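Flondelero handling project: progress report to the Punlow fund

Last updated: 6 June 2024

This report covers the second stage of the grant. Most of it deals with the open day at our Studside office, which was the main deliverable for the period. The remaining sections cover the recording work, spending, and what we plan to do before the next report in August.

Background for new readers

Flondelero is a small project on how people pick up, move and put down light, awkward household goods, and how that knowledge can be passed on to a robot arm. We use hand-held grippers. A person holds one in each hand and does an ordinary task with them, and the movement is recorded along with the video. The recordings are then used to train the arm. The grant pays for staff time, the grippers and their spare parts, and public events where people can see the work and try it.

The first stage dealt with hard objects such as cups, boxes and bottles. The second stage moved on to soft and irregular ones. We chose artificial flowers as the main item because they bend, they catch on each other, and they don't wilt between sessions. Cloth and string bags were tried as well and are covered briefly below.

The open day

The original plan was for a single afternoon aimed at local businesses. We changed it to a full day after Heinonen, the packaging firm that supplies our bins and trays, asked to bring some of its warehouse staff in the morning. The afternoon was open to anyone who had signed up. We offered 200 places across the day and all of them were taken before sign-up closed. Attendance was lower than sign-up, as it usually is with free events, but the groups were full enough that we kept to the planned schedule.

Visitors came up in groups of no more than 30. Each visit had the same parts: a short talk downstairs, a demonstration of recording on the mezzanine, a run by the robot arm in the side room, and time at the end for visitors to try the grippers themselves. The talk was too long in the first session. We cut the slides on calibration and used the time for questions, and the later sessions went better.

The recording demonstration was the part people asked the most about. Several visitors from the Heinonen group wanted to know why we don't just record bare hands. The answer we gave is that a hand can do many things the arm can't, and a recording made with bare hands has to be translated before the arm can use it. With the gripper, the person is already limited to what the arm can do. If the person can't do it with the gripper, there's not much use in asking the arm to try. That explanation went over well and we'll put it in the written handout.

Two of the four sessions had problems with the robot arm. In the first, the arm stopped partway through a transfer because a safety limit had been set too low after maintenance the day before. We reset it during the questions and ran the demonstration again before the group left. In the third, the arm closed on the side of the tray and had to be stopped by hand. This one was not a settings error. The tray had been replaced with a deeper one that morning and the model had little training on that shape. We told the visitors what had gone wrong. We think that was the right choice and would do it again.

Visitor feedback

We handed out a one-page form at the door. The comments were mostly positive about the hands-on part. The complaints were about noise on the lower floor, where people were still working, and about the stairs. We had a ground floor table set up for anyone who couldn't or didn't want to climb, but it was not well signposted and some visitors found out about it only on the way out. For the next event the ground floor table will be listed in the invitation and there will be a sign at the entrance.

A number of forms asked what would happen to jobs if the arm worked as planned. We had a short answer ready and it was not good enough. Heinonen has offered to talk about how it is thinking about this in its own warehouse, and we would like to make that part of the next event.

Recording work

The second-stage target was 1,952 usable recordings of soft-item tasks. We reached it shortly before the open day. A recording counts as usable if both grippers are tracked from start to finish and the task has been done as written on the task sheet. Recordings made by visitors on the open day are not part of the total. They were deleted at the end of the day, as the sign-up page said they would be.

Most of the set is made up of bin and caddy tasks. The person takes a bunch of flowers out of a storage bin and sets it in a compartment, or does the reverse. These were picked because they need the gripper to go down below the rim of a container, where the view is partly blocked and the angle of the wrist matters. They're slower to record than tabletop tasks - tracking drops out if the marker cube is turned away for too long - and the early sessions had a high rate of rejected takes. The rate came down once we rewrote the task sheet to tell people to keep the cubes facing up when reaching in.
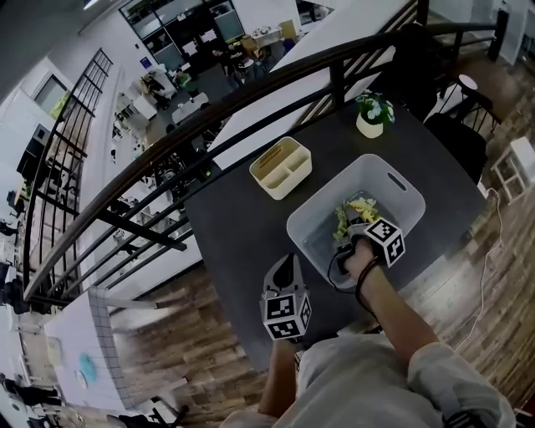 We also changed how long people record for. Sessions used to run for an hour with one break. The people doing the recording reported sore forearms, mainly from holding the second gripper up when it had nothing to do. Sessions are now shorter, with a break at the halfway point, and the second gripper may be rested on the table when the task sheet allows it. Output per day has dropped a little and quality has gone up. We intend to keep this arrangement.

Cloth items were less successful. The gripper fingers slip on thin fabric and the person tends to make up for it by pinching very hard, which wears out the finger pads. We stopped cloth recording until softer pads arrive. String bags were dropped completely.

Equipment

The grippers have held up. Finger pads are the part we replace most often, followed by cables. The cable that runs back past the wrist gets pulled when people reach forward, and the connector works loose over time. A clip on the forearm has been tried and people didn't like it. We are now testing a slightly longer cable with a stiffer sleeve at the connector end. It costs a little more and so far has not failed.

The marker cubes were reprinted once after the corners became scuffed. The new ones have a matte finish, which also cut down on reflections from the ceiling lights.

Spending

Spending for the period is within budget. Event costs were over the planned amount because of the extra session for Heinonen, and this was covered by an underspend on travel. We have not moved any money out of the staff line. The detailed figures are in the spreadsheet sent with this report.

We would like the fund's approval for one change. The budget includes a line for a third pair of grippers, which we no longer need at the present rate of recording. We ask to use that money for finger pads, cables and a second deep tray, so that the arm can be trained on the shape that caused the stop in the third session.

Plans to August

Recording with the deeper tray starts as soon as the second one is delivered. Until then we're retraining on the full soft-item set and will test the arm on flower types it hasn't been trained on.

The next public event will be smaller, with two sessions instead of four and a ground floor station in each. A draft invitation will be sent to the fund for comment before it goes out. We would welcome someone from the fund at either session, and can arrange a separate visit if neither time is convenient.

The softer finger pads are on order. If they arrive late, cloth recording will be moved to the third stage and the hours given to tray work. We'll write to the fund separately if that happens.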